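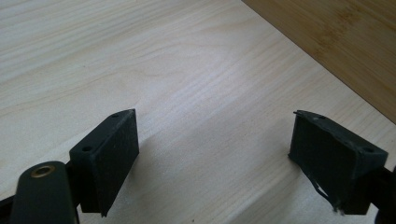 About Clusus

Clusus records manual tasks so that robots can be trained to do them. A person performs the task, the hardware logs what the hands and fingers do, and the customer receives a set of demonstrations in a format their training code can read. We do not build robots and we do not sell trained models.

The company was started by former employees of Erner, a supplier of gripping tools for packaging lines. There are 23 of us. Most are operators, meaning they spend their shifts demonstrating. The rest maintain hardware, check recordings and write software.

How we record

We work in two ways. In hand-held recording, the operator carries a gripper in each hand and does the task directly. Each gripper logs its position, its orientation and the opening of its jaws. In remote recording, the operator moves a pair of leader arms and a robot follows. Hand-held work is faster and suits tasks where the operator needs to feel contact. Remote work is slower, but every motion is one the robot has already made.

Work is done at numbered stations. Tasks are drawn from ordinary household and office handling: opening and closing lids, sorting small packets, filling divided boxes, putting things back where they came from. 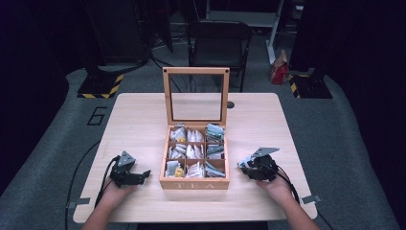
Thin paper and foil packets are among the harder items on our list. They bend when gripped, they catch on each other, and a compartment that is nearly full leaves little room for a fingertip. New operators practice on them for 4 shifts before their recordings are kept.

Checking

Every demonstration is replayed by a second person before delivery. We reject recordings with lost tracking, dropped frames or a grasp that cannot be made out. Failed attempts followed by a recovery are labeled and kept if the customer wants them — most do. Finger pads are a wear part. Their condition is entered in the session record, and pad changes are logged by gripper number so that a shift in grip behavior can be traced.

Projects

Kodcombe is our longest-running project, now in its third phase, and covers two-handed handling of boxes, jars and drawers. Teixeira is a remote recording project using the same task list, which allows the two methods to be compared task by task.

Working with us

A typical order begins with a written task description and a pilot of 8 recorded sessions. Customers review the pilot and change the instructions before full recording begins. Visits to the recording floor can be arranged from March onward, with a limit of 3 visitors at a time.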